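The Reference Human

Lovberg had 100 rental cottages and, by October, not enough people to clean them. So the company did what companies do in that position and sent someone to look at a robot.

The someone was Wilma De Bruijn. She had cleaned cottages for 26 years, the last few of them as head of cleaning, a job that differed from the old one in that she now had to do it while holding a phone. Joris Koster from the main office drove her out to Plimside and explained the future the whole way. She ate a sandwich through most of it.

"It doesn't get tired," Joris said.

"What does it do when the guests leave a dog?"

Joris said that was probably phase two.

The machine was called Troro. It was two white arms at a gray table, and it was looked after by an engineer named Sunita Obi, who had the gentle, worn-down manner of a woman with a toddler and a second toddler. She shook Wilma's hand and asked her please not to lean on anything.

"We start with the tidy-up," Sunita said. "Drinks on the tray, the rest in the drawers. It's a very simplified version of a room."

"I've had guests like that," said Wilma. "They were Swiss."

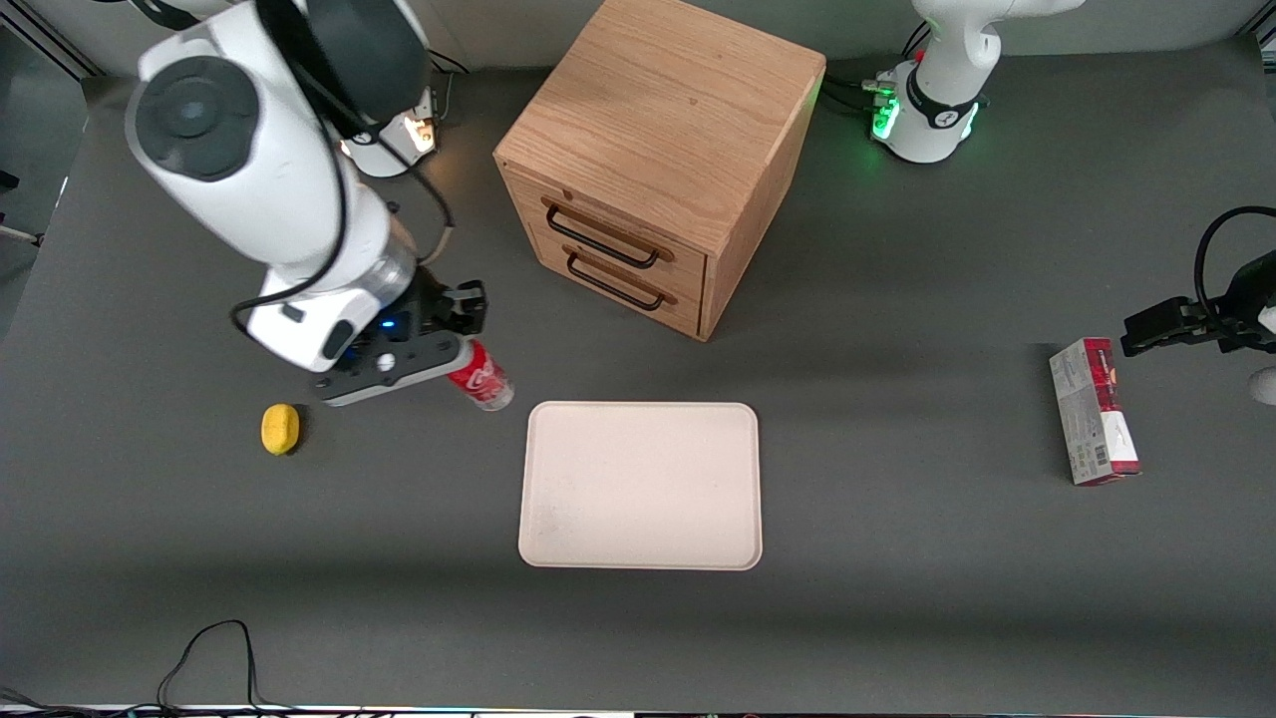

Joris had brought a form. It had been drawn up by Claeys, a consulting firm that had never, as far as Wilma knew, cleaned anything, and it asked her to score the machine from one to five on Willingness. She wrote a question mark. It also asked for the performance of a "reference human," and Joris coughed and said that would be her, if she didn't mind, afterward, with a stopwatch.

"And what does the reference human get?"

"Lunch, I think. Up to 30 dollars."

Sunita started a run. One of the arms considered things for a while. Wilma knew the look, though the arm had no face to put it on. She had seen it on Ívar Þorgeirsson, the summer he worked for her, every time he met a fitted sheet. Then the arm went down a little, thought better of it, and went back up.

"Is it broken?" Joris whispered.

"It's deciding," said Sunita.

"Ívar used to decide," said Wilma. "He's a dentist now."

They watched it decide. It got hold of a drink, lost its nerve, and got hold of it again. Somewhere in there Wilma noticed that she had both hands clenched, and that she wanted it to work. This annoyed her. She had come fully prepared to want the other thing.

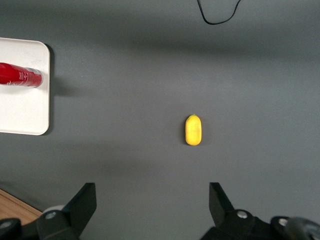 What bothered her most was the question of what came next. With people you never had to say it. You told a new girl to do the kitchen and she did the kitchen, badly, but she knew when she was in the middle of it. Troro had to be told that there was a middle. It had the red bottle lying on the tray, a decent start by anyone's standards, and now there was a small yellow thing out on the table waiting its turn, and both fingers parked below it, wide apart, like a man about to carry a sofa through a door he hasn't measured.

"What is that, anyway?" Wilma asked. "The yellow."

"What would you call it?" said Sunita, with real interest.

"I'd call it something a guest left."

"And where would you put it?"

Wilma opened her mouth and found that she had four answers. If it was food, the trash, unless it was good food, and then her bag. If it was a child's, the front desk. If it was a dog's, outside, at arm's length. And if it had been in the cottage to begin with, back wherever it lived, and you had to know where it lived. She said all this aloud. Sunita wrote it down, word for word, and by the end she looked a good deal more tired.

"We just have it go in the drawer," she said.

"Well," said Wilma kindly. "Plenty of people do that."

Joris had filled in Willingness himself by then. He gave it a four. 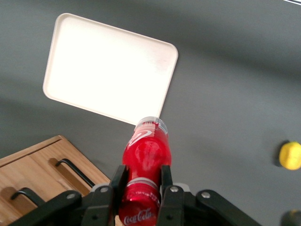

2. The Stopwatch

They did it again after coffee, with Tineke Desmet from the main office listening on Joris's phone so that someone senior would be present. All she could hear was motors.

"Is it cleaning?" said Tineke.

"It's holding a bottle," said Joris.

"Is it holding it well?"

Joris looked at Wilma. It seemed to be her department.

"It's got a good grip," Wilma said. She meant it. She had worked with people who carried bottles by the neck with two fingers while texting, and she had swept up after them. "It's careful. I'd give it the glassware, in a year or so. I wouldn't give it a bathroom."

"What about beds?" said the phone.

Sunita studied the floor.

"No beds," said Joris.

There was a silence in which you could hear Tineke multiplying no beds by 100 cottages.

Then it was the turn of the reference human. Sunita put everything back where it had been, Joris held up the stopwatch, and Wilma stepped up to the table and tidied it. It took her very little time. Then, because there was a smudge on the tray, she wiped it with her sleeve, and straightened the tray, and closed a drawer that had been left open a crack, and was looking around for something to do the table with when Sunita said, a little desperately, that she could stop now.

"When did you finish?" Joris asked. He hadn't pressed the button. "I wasn't sure if you'd finished."

Wilma said she wasn't either, and where was this lunch.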